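Finding the Release: Labeling Grasp and Drop Events in Two-Gripper Recordings

If you have ever tried to train a policy on bimanual tidy-up recordings, you know the moment when the loss curve looks gorgeous and the thing still won't let go of the trash. I love this problem! It is small enough to work on over a weekend, and fixing it teaches you a lot about how your data is put together.

This tutorial walks through the event labeler in Toment, our little open toolkit for cutting long recordings into usable pieces. You will go from raw gripper widths and wrist video to a clean list of grasp, carry and release events. You need Python, a session folder with both hands in it, and a cup of something warm. 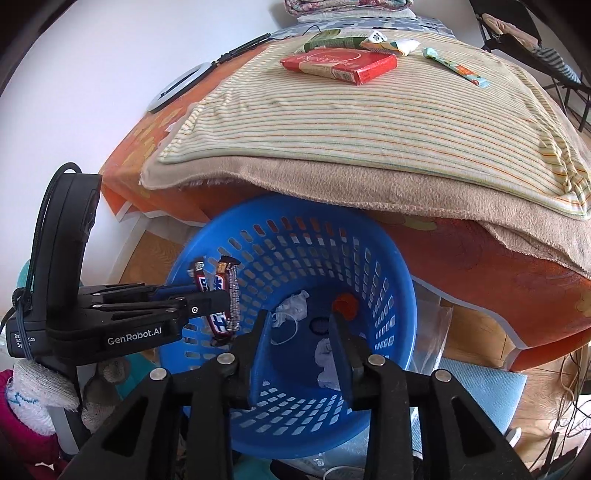
By Oldřich Rusnák
Filed under: Perception, Data tooling
Updated in November

What you need before you start

A session with two wrist streams and two width signals. Width is the distance between the fingertips, normalized so that 0 is fully closed and 1000 is fully open. I use integers for this. Floats work too, but thresholds are much nicer to talk about when they are whole numbers.

Video at 60 frames per second is what the defaults expect. If yours is slower, change the fps value in the config and leave everything else alone on the first pass.

Step 1. Put both hands on one clock

Do this first, please. Two recorders never start together, and a small offset makes a hand-over look like one hand let go into thin air.

toment sync session_dir --method flash

The flash method looks for a shared brightness jump at the start. If you forgot to make one (I forget constantly), use --method motion, which lines up the two streams by matching movement. It is slower and a bit fussier, but it has saved a lot of my sessions.

Open the report when it finishes and look at the residual. Anything under 9 milliseconds is fine for this job.

Step 2. Smooth the width, gently

Raw width is jittery, especially when the fingers squeeze something that gives. Wrappers are the worst for this, and also the most fun. A candy wrapper folds, slips a little, folds again, and the signal wobbles the whole way through. Run a short median filter:

toment smooth session_dir --window 5

Resist the urge to go bigger. A wide window rounds off the release edge, and that edge is exactly what we are hunting.

Step 3. Find candidates

toment events session_dir --close-below 400 --min-hold 12

This marks a candidate grasp whenever width drops under 400 and stays there for 12 frames. A candidate release is the first frame where it climbs back out. You will get far too many of both, and that's okay. People fidget with grippers. They close them on nothing while they think, they tap the rim of a basket, they nudge a box over and change their minds.

Step 4. Ask the camera whether something is held

Now the good part. For each candidate, Toment crops the area between the fingertips and runs a small classifier with two outputs, held and empty. The crop is fixed to the gripper body, so no tracking is needed — the fingers are always in nearly the same place in their own camera.

toment verify session_dir --crop fingertips

Two things trip up the classifier. The first is background showing between open fingers. Striped or flowered cloth can look a lot like packaging when it fills the crop. The second is the other hand. When both grippers work over the same target, a wrapper held by the left one may drift through the right one's view, and a careless model will happily call it held.
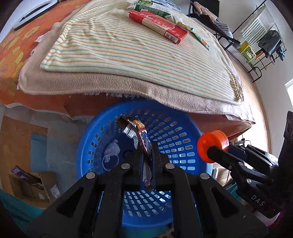
For the second problem, turn on the cross-check:

toment verify session_dir --crop fingertips --cross-check

With it on, a grasp counts only if that hand's own width signal agrees with the picture over the whole hold. It sounds obvious written down, but my first version looked at the picture alone and I spent a long evening wondering why my open hand was so talented.

Step 5. Give the release a place

A release time is useful. A release time plus a place is wonderful. Click the target region once in the first frame of the session, and Drasta, the pose module, carries that region through the rest using the wrist motion. Each release then gets a tag: inside, rim or outside.

Keep the rim tag! I used to fold it into inside, and the trained policy learned to hang things on the edge of the basket. Now I review every rim event by hand.

Step 6. Review

toment review session_dir

You get a strip of short clips, one per event, with the width curve drawn underneath. Press k to keep, x to drop, and the arrow keys to nudge the boundary by a frame. It goes quickly once your fingers know the keys.

Look hard at thin transparent plastic. The classifier misses it more than anything else, so I sort by confidence and start from the bottom.

Exporting

toment export session_dir --format kuruc

Kuruc is the format our trainer reads. If you use Clelico for playback, export with --format clelico and the event tags will show up as colored marks on the timeline. The next page in this series covers splitting the exported events into training and test sets without letting one session leak into both.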